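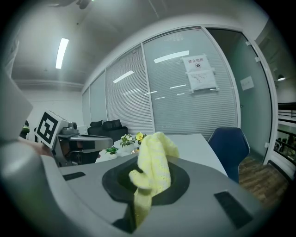 August 19, 2018. Bench notes, weld dye, second go at the Estero recipe.

So the yellow is finally where I want it, or close enough that I'm going to stop fussing and write things down before I forget. Weld is a funny plant, it'll give you a screaming lemon if you let it (and I let it, last February, and still have the tea towels to prove it!). What I'm after now is much quieter, a pale yellow like the knitted cloth with the open, lacy texture, the kind of color that sits nicely in folds and doesn't shout at you from across the room. Cotton is the hard part. Wool drinks the stuff up and cotton just kind of shrugs.

What I did: scoured 200 grams of the Bredura cotton yarn, the undyed one, simmered it with soda ash for 2 hours and let it cool in the pot overnight. The water came out the color of weak tea, so whoever said that yarn was ready to dye was dreaming. Rinsed, then tannin, then alum. I used the Symonenko gallnut powder this time and I like it a lot better than the sumac, which kept pushing everything toward beige.

Dye pot next. Dried weld, chopped small, pinch of chalk, and I kept it well under a simmer. Last time I got impatient and turned it up and the whole batch went brownish and sad. Pulled the first skein early, the second one later, and left the third in till the pot was cold. So 3 shades, and the early one is the winner by a mile. The cold-pot one is pretty too but it's more mustard, maybe for socks.

Note for whoever uses the big kettle after me: the thermometer clip is loose again, please don't trust it.

Still to do:
Light test, half of each sample under card in the south window.
Wash test with the Pritano soap, since the other one is too alkaline and shifts the yellow.
Knit a swatch in the open stitch before I commit. Solid stockinette always looks darker to me than lace in the same yarn.
Order more chalk.

Notebook count says 1,220 grams of the undyed cotton left on the shelf, plenty for a blanket if the light test behaves.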